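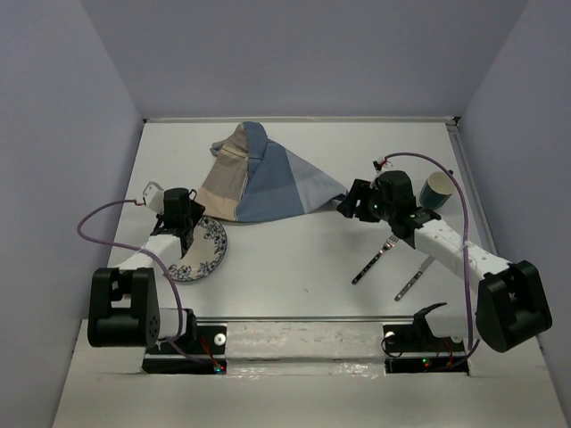
Found a sick seabird on the beach, what do I do next time?

Posted in Coastal Wildlife by Closia

Hi all, first post here. My sister and I were walking the dog on the north end of the beach last weekend, and there was a gull sitting at the wrack line with its head drooping. It wasn't bleeding and the wings looked fine, but it couldn't get its feet under it. When the dog barked it kind of rowed itself along the sand with its wings and then gave up.

I called two numbers I found online. One went to a voicemail that was full, and the other told me they only take mammals. In the end we put it in a beer box with a towel and drove it to a vet who knew somebody who knew a rehabber. It took most of the afternoon and I have no idea if I did the right thing at any point.

The vet tech said it could be botulism, or something from an algae bloom, or just a young bird starving. Is there any way for a regular person to tell? And is my dog okay? She sniffed it but I don't think she licked it. She's eating normally.
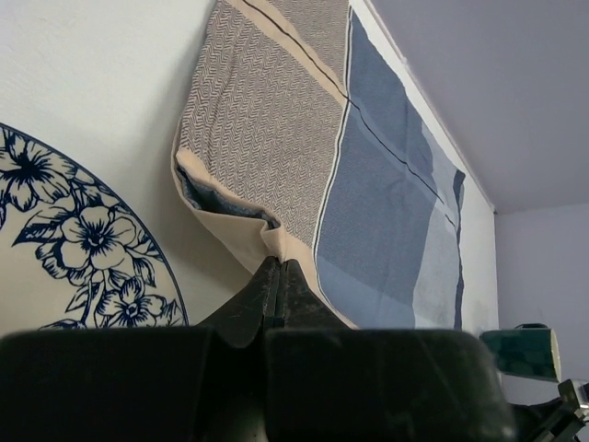
I'm also wondering about the mullet that washed up the same day, because there were a bunch of them in the same stretch and I keep thinking it's connected. Nothing in the local paper. Thanks for reading all this!

3 replies

Nirkitus

Poor thing, and good for you for stopping. I walk a stretch of bay shore most mornings and I've picked up a fair number of these over the years, so take this as one beach walker's opinion (I'm no vet).

You can't tell from looking. Limp neck and legs that won't work, with the bird still awake, makes people think botulism, but algae toxins can look a lot like that, and so can lead, and so can being plain worn out. The rehabber may not know either unless somebody pays for a lab test, and mostly they just treat what's in front of them: warmth, fluids, quiet.

What you did is pretty close to what I do. A box with air holes and a towel in the bottom, lid shut, somewhere warm, radio off. Gloves, or at least a bag over each hand, and wash up well after. With bird flu going around I now wear a mask too, and I call before I touch anything, because some places want sick birds left where they are for staff to collect. Don't give it food. Don't give it water either! Everybody wants to drip water in the beak and a weak bird can breathe it right in.

For the phone problem, call your state wildlife agency when you're NOT standing over a bird and ask who takes seabirds in your county. Then save it in your phone. Ours turned out to be a lady 33 miles inland, which I'd never have guessed.

As for the dog, a sniff wouldn't worry me much, but call your vet if she gets wobbly or starts throwing up. Keep her off the dead fish. That part I'd be strict about. 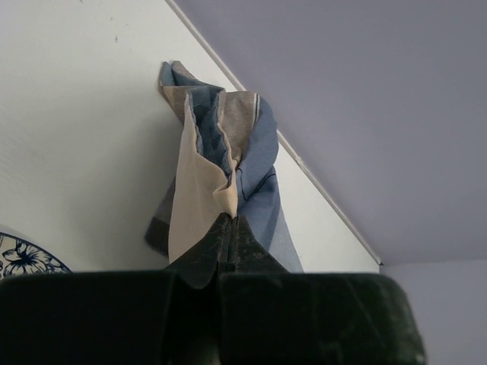

Tideline Notes, Vol. 2, No. 33

I pasted that so you can look it up. It's our shore club's newsletter and that number has a long piece on fish kills, written by a man who used to run water samples for the county. His example was a kill of 600 mullet in a back bay, and the cause was low oxygen after a run of warm, still nights. No toxin at all. The birds that turned up sick a week later had something else going on. So yours might be connected and might not. I'd still report the fish, with the place and the time you saw them, and a picture if you took one.

Zavari

its red tide. always is. my cousin got a cough from it just sitting on his porch. dont touch anything and dont eat the oysters

(edit: ok I looked and it says the water was clear that week so maybe not. still wouldnt eat the oysters)

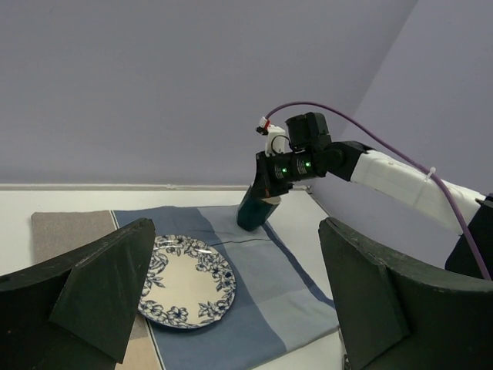 Shigeru Kaneko
Site moderator, Coastal Wildlife

Moved this over from the Pets board, and I'll add a little while I'm in here.

Zavari is half right about the shellfish. Oysters and clams filter the water and can hold on to algae toxins after the color is gone, and cooking doesn't reliably get rid of them. Go by the posted closures for your area and never by how the water looks.

Closia, two things I'd do this week. Write down everything you remember while it's fresh, meaning where the bird was, what the tide was doing, how many other birds were nearby and whether they seemed okay. Agencies get a lot of calls that say "dead stuff on the beach" and there isn't much they can do with that. Then call the vet back and ask which rehabber took the gull. Many of them will tell you how it went if you give them the drop-off date.

We had a thread in February a while back where a member named Nakajima kept a log for one cove, every walk, even the days with nothing to report. I used to think that was overkill, but the blank days were what made the bad week stand out when she sent it in. It's still up if you search the board for "cove log." Her spreadsheet got to 2000 rows, so maybe don't open it on your phone.

I'll leave the thread open in case you hear back about the gull.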